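Cable knit

Cable knit is a family of knitted textures in which groups of stitches are crossed over one another to form raised, twisted columns. The columns are usually worked in stockinette against a recessed purl or ribbed ground.
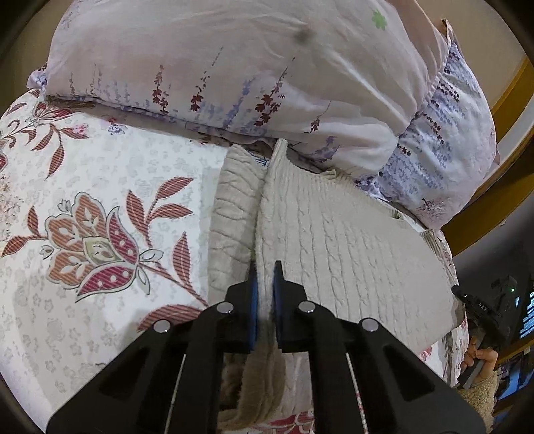
Crossings draw the fabric inward, so a cabled panel is narrower and thicker than a plain one of the same stitch count. A panel 80 stitches wide may need 14 extra stitches to keep its width. Cuffs and neck borders are commonly ribbed.

Cabled sweaters are stored folded, as hanging stretches the shoulders. The sleeves are laid along or across the body before the hem is brought up. Creases in thick knits relax when the garment is laid flat.

15 shares · 2 comments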